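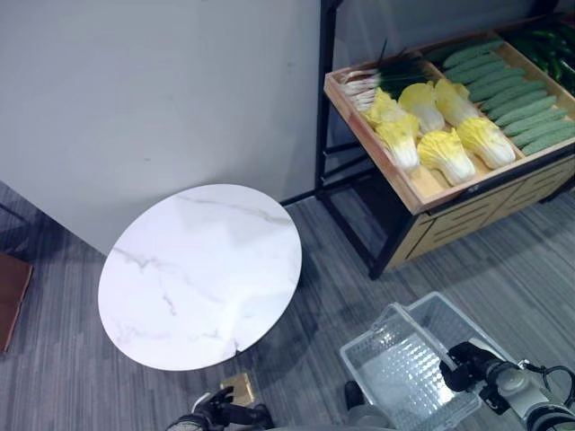
From: Tharun Poduval
To: Tedcombe Seed Exchange list
Date: Mar 2, 2024
Subject: Re: Saving seed from squash

Fidelina Ospina wrote:
> I kept seed from two squashes in November and have just found
> out they were growing next to my neighbour's courgettes. Are they
> worth sowing or should I throw them out? Also, how many
> plants do I need for leeks? I have room for one short row.

Fidelina,

It depends on what the squashes were. Courgettes are Cucurbita pepo. If yours were butternuts they are moschata and won't normally cross with them, so sow away. If they were acorn or spaghetti types they are pepo as well and the bees will have mixed them up. You can still sow a few to see what comes, but please don't put them in the swap box. Taste a bit of any fruit before you cook it and spit it out if it is bitter. Bitter ones go on the compost.

Leeks need more plants than you have room for. With a handful you get weak seed after a generation or two. Annapurna and I share a bed at the Bhat plot for this and would take five of yours if you can lift them with the roots on. They flower in their second summer, so the bed is tied up for a long while.

The list now has 194 packets on it. Bindu still has the broad beans and wants them gone by the end of the month. Please write the year on the packet as well as the variety. I had several last time with only "peas" on them.

Krishnamoorthy asked about parsnip. Fresh seed only. I wouldn't bother with anything more than a year old.

Tharun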